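Surkbridge Robots Go Back to School, and the Subject Is Boxes

Sunday, September 22, 2019

SURKBRIDGE - The newest employer in town has a green floor, a strict policy on shoe covers and very little patience for anyone who thinks opening a box is easy.

Skostus, which moved into the old carpet showroom on the east side last spring, is collecting examples for a learning system called Vītola. The plan is to show the system a great many cases of robot arms handling cardboard, then find out whether it can manage a carton it has never met. The company has set itself a target of 1000 usable runs. As of Friday it had 799, and a recycling bill that the office would prefer to keep private.

A run goes like this. An operator guides the arms through a job, such as reaching into a carton or lifting a flap, while cameras on the arms record the whole business. Someone then watches the recording and decides whether it is fit to learn from. Plenty are not. An operator who sneezes at the wrong moment has made a contribution to science, but it goes in a different folder.
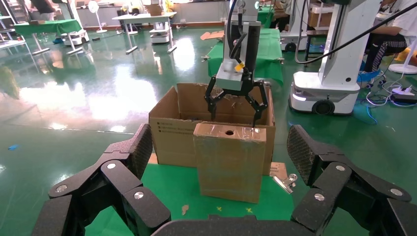 The pay is decent and the chairs are good, according to people who have sat in them. New operators get 2 weeks of training, most of it spent learning to slow down. People tend to move the arms the way they would move their own, which works fine until a gripper meets packing tape. Tape is shiny, it wrinkles, and it throws light back at the cameras in a way that makes a plain carton look like something from a jewelry counter. Skostus could have used neat matte boxes, and for the first month it did. The system became very good at neat matte boxes.

So the cartons got worse on purpose. Some now come with holes in them, some get wrapped in clear tape, and a few have been handled so often that the cardboard has gone soft at the corners. Senga Mackay, who runs the collection floor, keeps a list of what has been tried and what has only been threatened. Wet cardboard is on the second half of the list.

"I used to plan weddings," Mackay said. "This has more cardboard and fewer speeches, but you still spend all day worrying about where things are going to be put down."

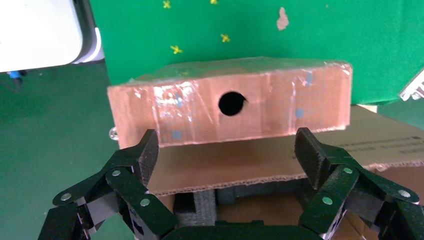
Foam has been its own education. The black and gray packing blocks that keep a product from rattling in its box are light and grabby, and they like to come out with whatever is next to them. Mackay's crew has 17 separate instructions for dealing with foam, the last of which is to go and get a coffee.

The company also records its bad days. A dropped lid is kept if the operator recovers from it, on the theory that Vītola will drop lids too and ought to know what comes next. Runs in which the operator simply gives up are kept as well, under a label the crew chose and the front office later softened to "incomplete."

Between runs, the work surfaces have to be put back in order, a job that still falls to people. There is no plan to teach the robots to clean up after themselves until they have finished learning to make the mess.

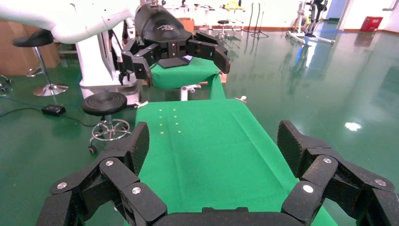 Zasumance wrote in to the town's message board last week to ask why anyone needs that many tries at a cardboard box, adding that a toddler gets it in one and will then play with the box for a month. Mackay has read the post. She agrees about the toddler, and says the trouble comes when you ask the same toddler to do it the same way again after lunch.

Other residents have been more practical. Several have asked if Skostus would take their moving boxes, and the answer is yes, within reason. Flat or assembled is fine. Pizza boxes are not, and a sign by the loading door now says so in letters that have been made larger twice.

The target date for the full set is December. After that the plan is to move on to bags, a subject Mackay described as "soft, and I don't mean easy." The loading door is open for drop-offs on weekday mornings.

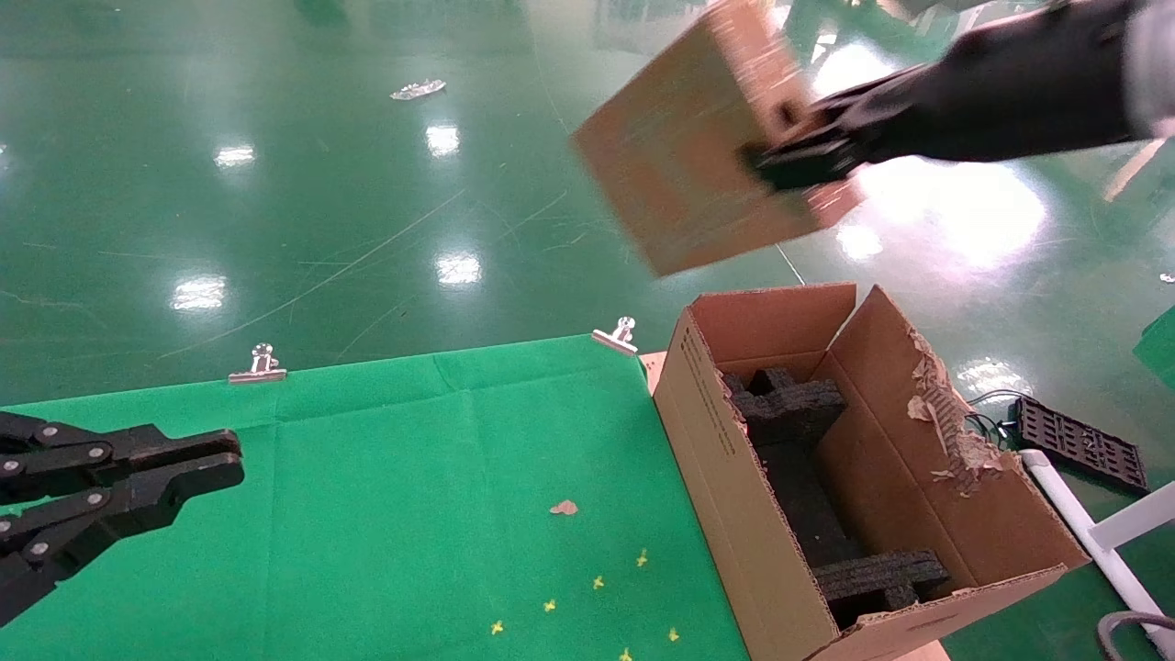
Box work on the collection floor at Skostus in Surkbridge.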